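Visit Report: Collaborative Robot Safety Practice at the Skumari Handling Laboratory, Rindthorpe
11 Sep 2022 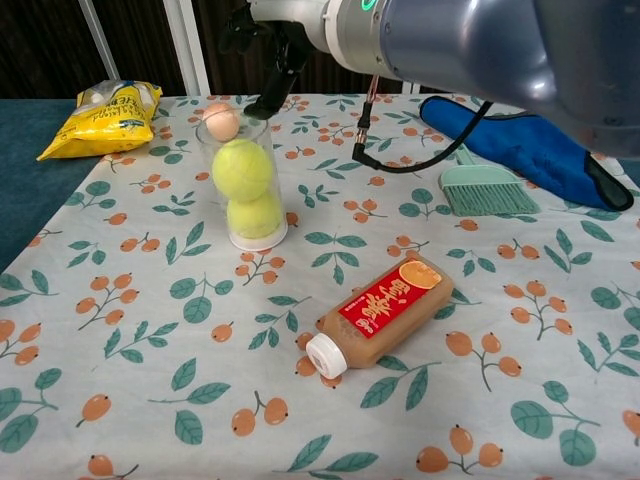 The delegation was received at the Rindthorpe site shortly after nine and was given a safety briefing before entering the work area. The purpose of the visit was to review how Skumari applies its written rules for tabletop handling work, and to consider which of those rules could be adopted at Holteo ahead of the December revision of our own site code.

Scope of the rules

Skumari's code of practice runs to 213 numbered clauses. The greater part concerns guarding, electrical safety and record keeping, and follows the form our members will know from their own sites. The visit concentrated on the chapters dealing with the shared table, where an arm works on household items and staff regularly step in to rearrange them.

Marking out and access

Visitors remain behind a painted line unless escorted. Within the line, no more than two persons may be present at one time, and one of them must be the named operator for the session. The operator keeps the stop control in hand whenever another person reaches over the table. Long sleeves are rolled, and lanyards are removed and left on hooks at the entrance. The delegation noted that the hooks were in use and that staff did not need to be reminded.

Status lights

The code requires that the state of the arm be readable from any side of the table. At the station we observed, the ring on the arm's joint showed green. Under Skumari's rules no one relies on the color alone. The operator states the condition of the arm aloud, and the second person repeats it before reaching in. Several members of the delegation considered this the most useful practice seen during the day.

Choice and layout of objects

Objects are drawn from an approved list of almost 400 items. Soft and rounded items are preferred for new staff, and the station held two tennis balls stacked in a clear plastic cup with a smaller ball resting on top, together with a fabric oven mitt and a hand broom. Bottles containing liquid are permitted only with the cap fitted. Glass and open blades are excluded.

Our hosts were asked whether a patterned tablecloth was acceptable under the code. They replied that it was, on the condition that it lies flat and is checked for folds at each change of layout.

Cables

Clause wording on cables was discussed at some length. The present text asks that cables be "suitably managed," which leaves a good deal to the operator. A thin black cable ran from the wrist area of the arm to the tabletop, where its connector rested on the cloth beside the broom. The delegation suggested that the clause state plainly where a connector may rest while the arm is powered. Skumari agreed to consider the point.

Records

Each session is entered in the Abbasi log, a shared register of layouts, stops and near misses. Entries are short and are signed before the next session begins. A stop made in error is recorded in the same way as any other, without comment.

Matters for Holteo

It is recommended that the spoken check be adopted in full and that the two-person limit be trialed in the smaller workroom. The object list should be requested from Skumari in its current edition. The question of cable wording will be carried forward to the December revision.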